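2/1/24

Quick one tonight, dinner is late already. The puzzle table. Finally dealing with the puzzle table.

Back in November I said I'd keep one flat surface clear all winter and it would be the light wood one with the rounded corners. Ha. By the holidays it had mail on it, a bag of birdseed, three chargers, the tape gun. You know how it goes. One thing lands, then its friends land.

So the plan this week was simple. Everything off. Wipe it. Then only things that get used at the table are allowed to live near the table. Cubes, cards, a cloth, pencils. Mail goes to the hall. Birdseed goes OUT.

Mayuree Prasertsri lent me her big plastic tub with the snap lid (she calls it the Noiphan tub, after the shop it came from, long story) and I just swept the lot in there to sort later. Best move of the whole thing. Sorting on the table means the table is never clear. Sorting from a tub on the couch, with the TV on, fine.

Then the wiping. I am a gray cloth person now. Used to go through paper towels like crazy. A soft cloth, barely damp, along the grain, then another pass with a dry part of it. No spray. I did use a spray once, some lemon thing, and it left a film that grabbed every crumb for a month. Never agian.

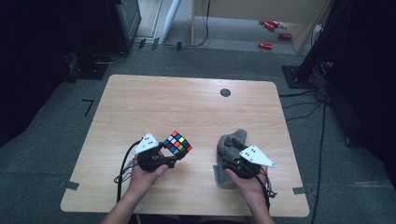
Cubes get the same treatment, more or less. They're grubbier than you'd think. Corners first, then the flat of each side, and give it a turn between so you get at the edges where the fuzz collects. Don't soak them. Leszek Zieliński soaked one of his in the sink overnight and the stickers slid around like wet leaves, and he still brings it to game night, so everybody has to look at it.

I own 5 of these cubes, which is silly for a person who can solve one side and then a bit. My record for a whole solve is 31 minutes and that was with a printed sheet in front of me. Leszek does it while talking about his car. Anyway they used to roll around loose in a drawer and now they have a shallow box with a folded towel in the bottom. Towel stops the clacking.

Other stuff that changed:

- cards went in a tin, with the rubber bands gone (they were gummy)
- the 2,000 piece jigsaw is in zip bags by color, on the shelf, where it can judge me from a distance
- pencils cut down to six good ones
- chargers to the kitchen, all of them

The jigsaw is the hard part. It's from Plellier, a harbor picture, mostly sky, and it would take up the entire table until spring. I want to do it. I also want to eat somewhere. Mayuree says get a felt mat and roll it up between sessions. I've heard they slip. If you have one and like it, tell me which, I'm ready to be talked into it.

Oh and the scratch. There was a mark near one end I'd been covering with a coaster for a year. Wiped it and half of it came off! It was crayon or wax or something. The rest is a real scratch, short, goes with the grain, I can live with it. The coaster is retired.

What I like most is sitting down with a coffee and seeing the wood. It's got these long wavy lines in it, and I'd honestly forgotten them under the mail. Makes me want to leave it alone for a bit — no runner, no bowl of fake lemons, nothing.

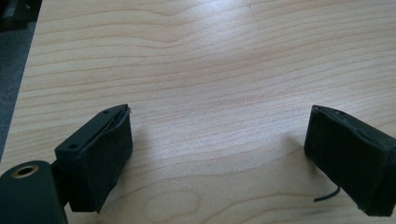
How often does a table like this need wiping down?

Once a week with a barely damp cloth is plenty for me, plus a dry wipe after game night. Rings from cups I get right away. If something sticky has dried on, I lay the damp cloth over it for a minute and then rub, gently, with the grain.

Next up is the hall, where all the mail went. There's a pile there now with a catalog from Cendivton on top that I swear I've canceled twice. I gave myself until the end of the month. Leszek is coming Saturday with the wet-leaf cube and I need chairs, I have to remember to ask next door for the folding ones. And snacks. Pretzels, not the powdery cheese things, those get all over the cubes and I just cleend them.

Ok, rice is boiling over, gotta go.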